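Two-Arm Teleoperation and Evaluation Operator, Household Tasks
Grosilstead Robotics, Plomcombe office
Two openings. Full time, 12-month contract, start in February.
Reference 2610

Background

Grosilstead builds and tests control software for two-arm mobile machines intended for chores in private homes. We don't sell a household robot and do not expect to in the period of this contract. Our present work is measurement: which chores a machine can complete without help in a home that has not been tidied for it, how long it takes, and where it stops.

The current answer is limited. On our bench, with one flat towel and fixed lighting, the folding policy completes most attempts. In occupied homes the same policy fails often, usually at the first grasp. Laundry is the hardest item on our task list. A pile of clothes has no fixed shape, pieces are caught under each other, and the gripper tends to take two layers when it was sent for one. Picking up a full basket is a separate problem, as the load shifts and the rim is often covered by cloth.

The operator's job is to produce the demonstrations the policies are trained on, and then to score the policies when they run alone. Both tasks are done in the homes of participating families, who go on using their homes while we are there.
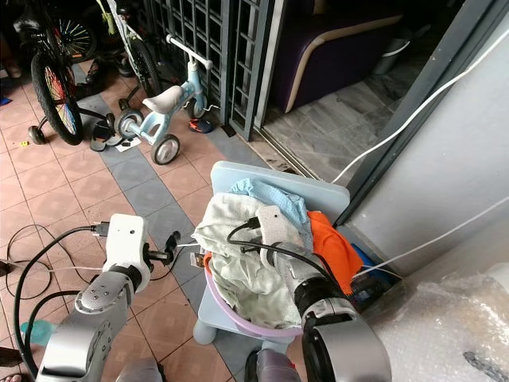

Sessions run for a half day. A normal day has two sessions at different addresses or one session and an afternoon of labeling. The van is loaded and unloaded by the team on shift, operators included.

Duties

Drive both arms by means of the leader controls to carry out assigned chores: sorting, moving and folding laundry, clearing a table, putting shoes in pairs, loading a dishwasher rack.
Repeat each chore from a new starting state according to the session sheet. The operator does not choose the starting state.
Supervise autonomous runs with a hand on the stop control, and intervene when the written criteria are met. Early intervention spoils the run. Late intervention may damage property. Judgment on this point is tested at the trial day.
Score each run on the 5-point scale and enter a failure code. There are 239 codes in the present list. You will use a small part of them daily and are expected to look up the rest.
Check cables, wrist joints and gripper fingers before and after each session and log wear.
Write a short plain-language note for each session stating what went wrong.

Requirements

Steady hands and good depth judgment. Glasses and contact lenses are fine.
Able to stand for two hours at a stretch and lift 45 pounds with a second person.
Valid driver's license.
Able to follow a written procedure without improving it on the spot. Suggestions are welcome and go through the weekly change list.
Clear written English.
Background check. You will be working in homes where children live.

A degree is not required. Of the people now in the role, one came from hotel laundry, one from dental lab work and one from crane operation. Experience with remote-controlled equipment of any kind is useful. Programming is not part of the job, though you will need to start and stop programs from a command line and read an error message well enough to report it.

What the job is not

Applicants sometimes expect research work. The operators do not design the policies or the hardware. Results reach the research group at Shboul through the session notes and the scores, and operators join the review call every second week. Two former operators have moved to the hardware team, but this posting carries no promise of that.

The work is repetitive. A single session may consist of the same basket emptied and refilled for three hours. The arms are slower than your own hands by a wide margin, and a shirt you could fold in seconds may take several minutes under remote control. Please consider whether this suits you before applying.

Conditions

40 hours per week, Monday to Friday, shifts starting at 7:30 or 11:00.
Hourly pay, overtime paid at time and a half, travel between addresses counted as working time.
Health and dental cover from the first day of the contract.
Three weeks of paid training at the Bultside test apartment before any home session.
Safety shoes and eyewear supplied.

How to apply

Send a resume and one page describing a manual task you know well, broken into steps, with the point at which a beginner usually fails. Any task is acceptable. We read the page before the resume.

Selected applicants will be invited to a paid trial day at Bultside, run by Roy Clegg, operations lead. It consists of a one-hour introduction to the controls, a set of timed chores, and a scoring exercise on recorded runs. Speed on the timed chores is given little weight. Consistency between your scores and the reference scores is given more.

Questions on the contract or on access needs should go to Hussam Zein in personnel, Plomcombe office. Quote reference 2610 in the subject line.

Posted December 21, 2019. Applications are reviewed as they arrive, and the posting will be taken down when both positions are filled.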